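We left Plitlow at 8 in the morning with a thermos, two folding chairs and one very opinionated beagle in the back seat, and we still managed to miss the start of the Hondville Pet Fair. Parking was the problem! The main lot fills up fast and then they send you out to a hayfield behind the fairgrounds, so if you go next spring, go early or wear boots.

Getting in is free if you bring a dog on a leash, which I thought was a lovely touch. (Cats in carriers count too. I asked, because the woman ahead of me had one and it was yelling the whole way through the gate.) One of the greeters told me they were expecting 1,000 people over the day and I can believe it. By eleven the lane between the food trucks and the grooming tent was all elbows and tails.

We started at the grooming tent, and I'm so glad we did. They were running short demos all morning and I caught the one on double coats. I've been brushing my beagle wrong for six years, straight over the top, when you're supposed to lift the coat and work in little sections from the skin out. The groomer had a husky up on the table who looked half asleep through the whole thing. My own dog would have been under the table eating the fur.

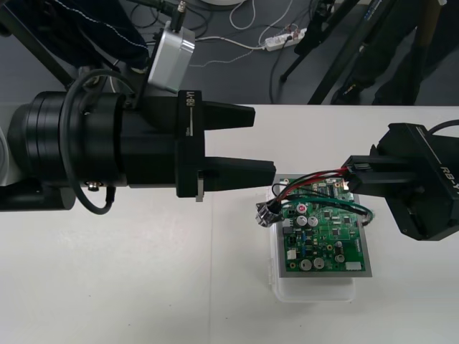

Black arm, white table, green board.

After that I lost a good half hour, and a good bit of money, in the vendor hall. Jumwood had a big corner booth with those chunky chew toys, and the deal was a grab bag for a flat price, no peeking. Mine had a rope ring, a squeaky acorn and a bag of sweet potato chips that was gone before we got back outside. There was also a stall doing name tags while you wait, with a line so long I gave up and ordered one from the card they handed out. The hall gets loud, by the way. If your dog is nervous, take turns with a friend and leave one person outside in the shade with the pup, there's plenty of grass along the west side.

Lunch was a pulled pork sandwich from the Shirazi truck, with pickled onions, and I'd drive back just for that. They keep a tub of plain rice and chicken for dogs too! 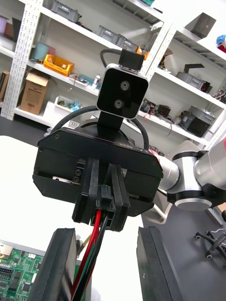 The afternoon: adoptions and agility

The rescue groups had the whole east barn this year, and it was much calmer than I expected, with wide aisles and a quiet corner where you could sit down on a straw bale and meet an animal properly. I fell hard for a three-legged tabby who put his chin on my wrist and would not move it. The posted goal for the weekend was 60 adoptions. There's an application and a home visit, so you don't walk out with a kitten under your arm, and I like that they stick to it.

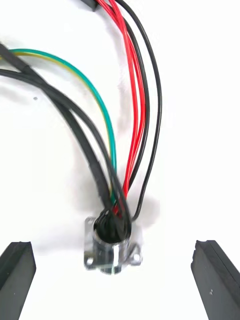

Wires and a silver-colored connector on white.

Then agility, over in the big ring. Get a seat on the far side, where you aren't staring into the sun. The beginners' class was my favorite thing all day. A corgi went into the tunnel and came back out the same end, twice, to huge applause, and a very serious poodle did every jump perfectly and then lay down in front of the finish line. My beagle watched all of it with her ears up and learned nothing.

We bought raffle tickets too. The board by the gate said the raffle had raised $380 by two o'clock for the shelter's new outdoor runs, and they were still selling when we left. I didn't win the giant cat tree, though I don't have a cat (yet). 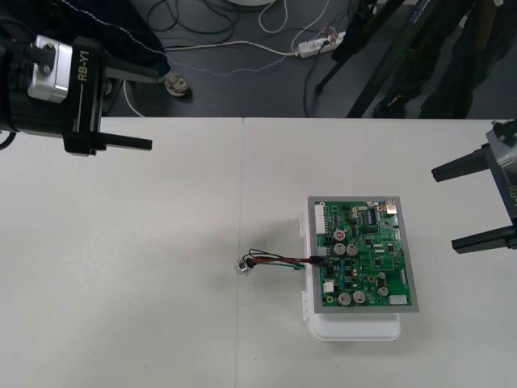

If you're thinking of going

Bring your own water bowl, because the shared ones get pretty swampy by noon. Cash is handy for the raffle and the smaller stalls. Retractable leashes aren't allowed inside, and they do check at the gate. Strollers were fine everywhere except the vendor hall, where I saw two of them wedged nose to nose by the birdseed.

We were home by dinner, and the beagle slept on the squeaky acorn all night. I can still hear it every time she rolls over.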